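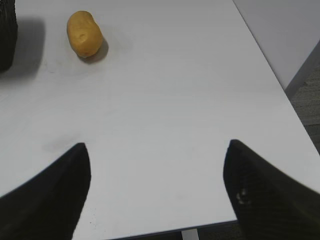

Wrist camera view, one potato, start of an approach.

Thread on the thing that has eaten my June. We wanted to know whether a grasping policy gets better if you let it hesitate. 1/

By hesitate I mean this: before the fingers commit, the policy gets to throw out its plan and make a new one from wherever the wrist is at that point. Up to 15 times per grasp. I have met people who can't pick a sandwich in 15 tries, so this felt generous. 2/

The baseline is Noden, our old policy, which picks a plan at the start and sticks with it like a man who won't ask for directions. The new one is called Dultier. I lost the vote on the name. 3/

Both were trained on the same 2672 demonstrations, all from the wrist view, all produce. No overhead camera. If the fingers block the food, too bad, the policy has to cope. 4/

A lone potato is the easy case and we expected a tie. We got a tie. I made a plot of the tie. It is a very flat plot and it took me an afternoon. 5/

Things get more interesting once there's other food on the table and the policy has been told which piece to go for.

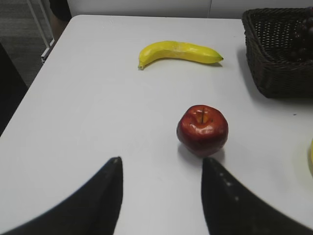 Noden's classic failure is to start toward the right fruit, drift a little, and then close with full confidence on air. Dultier drifts too, but it notices. It backs up a bit, replans, and usually gets there, looking like somebody parallel parking in front of a restaurant. 6/

The part I didn't see coming: most of the gain comes from the first 2 replans. After that the curve goes flat, and near the limit it dips slightly, which I'm choosing to find relatable. 7/

So the cheap version of the method is "think again twice, then grab it." Our draft says this in eleven pages. 8/

Caveats: one arm, one table, one kind of gripper. Replanning costs time, and on the potato you pay that time for nothing. Also the Nundville group ran something close to this with a fixed timer and saw less of a benefit. We think the timer is the problem. They think we are the problem. 9/

Next up is the Wihongi set, which is mostly leafy greens. I have already tried a head of lettuce and I'd like to go back to potatoes. Draft goes up once I redo the flat plot, because reviewer 2 in my own lab wants error bars on it. 10/10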